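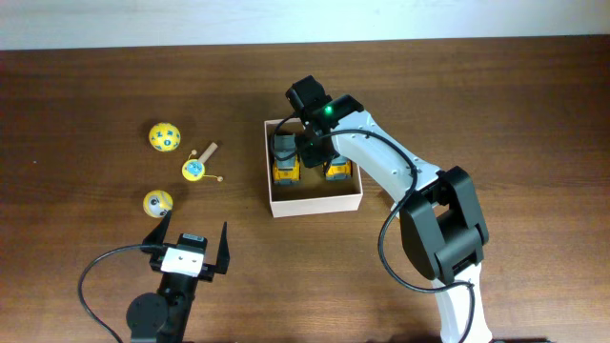

Robot open day with a 6 year old, worth the drive?

Posted by foltanow_dad in Days Out and Events

Hi all, hoping somebody has been to one of these. The Pritchard building is doing its open day again on Thu 28 May and the flyer says "see our robots at work" and not a whole lot else. My daughter is six and completely robot crazy right now (she has a cardboard one in the hallway that I'm not allowed to move). It's a 60 mile drive for us each way, so before I promise her anything I'd like to know what you really get to see. Is it big factory stuff behind glass? Can kids get close? And is it the kind of thing where you stand in line for an hour and then some guy reads slides at you? I also can't tell from the flyer if you have to book. Thanks!

3 answers

starlingsock

Went to the last one, in November, and we had a great time, but you need to go in with the right picture in your head. These are not giant car factory robots! The part my kids liked best was a plain table with a pair of arms on it, black and white, with two-finger grippers, and what they work on is toys. Little yellow and gray trucks and a cardboard box, a couple of yellow balls, one with a cartoon face on it, and a rattle kind of thing with a face too. So for a six year old it's kind of perfect, because she'll understand the job right away. Toys, box, done.

It is SLOW though. I want to be clear on that because my older one was bored pretty quick and the younger one would have stayed till closing. The arm goes over the box, hangs there, thinks about it, comes down a bit, and every kid in the room is holding their breath. Then it misses and they all groan, and then it gets one and they go nuts. I got way more into it than I expected. There's a camera on the gripper with a tiny green light on it and my son decided that was its eye and waved at it the whole time.

You stand behind a tape line, no glass. Kids can't touch the arms while they're running, but there was a side table where they could work a spare gripper by hand with a sort of trigger, and that had the longest line of anything. Do that first. I'd say we waited twenty minutes and it felt like more.

No slides in the main room. There is a talk upstairs, we skipped it.

Booking: we didn't, we just walked in. I heard they had 2,000 people through over the day, so it may be different this year. I'd call.

mr_gasket82

its ok. parking is terrible, use the lot behind Stara and walk. coffee ran out before lunch. robots were fine

bluebarn

I can add a little to the first answer, we went in November too and I did go to the talk upstairs (my husband had the kids). It was better than it sounds, short, and they took questions. The woman giving it said the toy table is part of a project they call Arov, and the whole idea is to get the arms picking up everyday things that don't all have the same shape. A ball is harder than you'd think, apparently, because it can roll off when the fingers touch it. Somebody asked how often it gets it right and she said on a good afternoon it was 82 tries out of a hundred, and on a bad one she wasn't going to tell us, lol.

On the age question, six is fine. Mine were 3 and seven. The three year old lasted one truck and then wanted a snack, so if you have a little one coming along, bring the stroller and plan on taking turns. The room gets loud but the arms themselves are not, just a kind of whirring when they move. My seven year old asked one of the staff if she could put the ball somewhere else to make it harder, and they stopped everything and let her do it! So tell your daughter to ask. They seemed really happy to get questions from kids.

Would I drive 60 miles just for that? Hmm. Maybe if you make a day of it, there's a good playground by the river in Stara and a pizza place that's nice to kids. Get there when the doors open. By early afternoon you couldn't see the table over people's backpacks.

foltanow_dad

This is so helpful, thank you both (and thanks for the parking tip). She heard the word trucks over my shoulder, so I guess we're going. Will call them tomorrow about booking and post what they say.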